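News from the Hinds kitchen table

I've been back at the dish demos all through September, and we just passed 1,573 of them! The goal for Prorero is 2,000, so the end is getting close (my wrists are thrilled). Bowls are still my favorite thing to teach, and the hardest. You need both hands, and you have to slow way down near the rim.

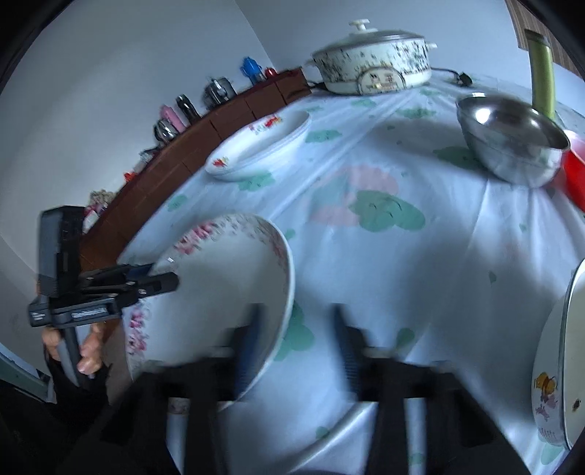 Two grippers, one flowered bowl, tipped up on its edge.

Next up is plates, then lids. If you're over at Clulton and want a turn with the grippers, write me! A practice session takes 2 hours, and I'll bring snacks.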